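Rev 12 Jan 2024. Replaces the old bin page. Section 6 only, rest of the guide is unchanged.

## 6. Bin setup and first picks

Read all of this before powering the arm. Assumes base is bolted down and the Mallet software already talks to the controller (section 4). If not, go back.

### 6.1 Clamp the bin

1. Boards down first. Flat on the carpet, no cables pinched under the corners you're going to load.
2. Bin on the boards, open side up. Push down on each corner. Rocks? Shim it now, not later.
3. Bar clamp on the upper left corner, pad against the metal wall. Snug plus a quarter turn. The sheet metal bends if you crank it.
4. Shove the bin hard by hand. If it moves, redo step 3.

**Note:** Brelletti bins and the Padero ones are not the same depth. Swap bins = redo 6.3. Yes, every time.

### 6.2 Dress the cables

1. Arm in the park pose, drives OFF.
2. Run the black bundle along the top of the arm, then around the wrist joint. Yellow cable goes with it.
3. Leave a big loop at the wrist. Bigger than looks right. 146 mm of slack is what we settled on at the Rostivbridge shop, measured with the wrist straight.
4. Jog the last joint slowly to both ends. Watch the loops. Nothing should go tight and nothing should drag on the bin wall.
5. Tug each green connector at the tool end. Lightly.

**CAUTION:** loops that hang too low will get between the fingers and a part. Stop and re-tie, don't try to "drive around" it.

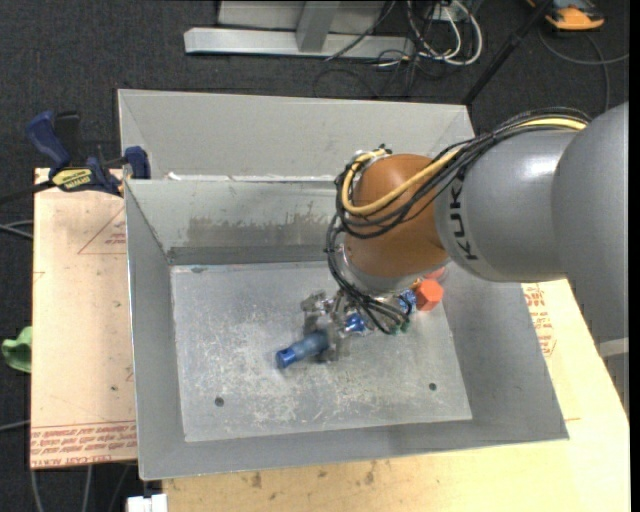 Once the slack is good, mark the bundle with tape where it leaves the arm so the next person can see if it's crept. Check the tape at the start of each session.

### 6.3 Teach the bin

1. Empty the bin. Fingers closed.
2. Speed override to 6 percent. Leave it there for all of this section.
3. Jog to each inside corner of the floor panel, stop just short of touching, save the point. Four points, any order, Mallet sorts them.
4. The walls slope, so the top opening is wider than the floor. Do NOT teach from the rim. You'll get a box that's too big and a finger into the metal.
5. Type in the floor depth. Ours is 319 mm from the rim, yours may differ so measure.
6. Run `check box`. Arm traces the outline above the floor. Hand on the e-stop.

**Note:** the holes in the floor panel are fine to ignore. Just dont use one as a corner point.

### 6.4 First picks

1. Start with one part, middle of the bin. Then one close to a side wall, that's the hard case.
2. Run 16 picks at low speed. Write down the misses and where they happened.
3. Misses all on one side: reteach those two corners. Misses all over: check the finger screws first, then the tool offset.
4. Clean run? Raise speed in small steps. Same 16 again after each step.

**CAUTION:** never reach into the bin with drives on. Paused is still on. If a part is stuck, drives off, key out, then go get it.

### 6.5 Shutting down

- Park pose, then drives off
- Loosen the clamp a half turn if the bin is staying put overnigth
- Save the box file with the bin maker in the name, e.g. `padero_box`
- Log misses on the sheet by the door

Finger swaps are in section 7.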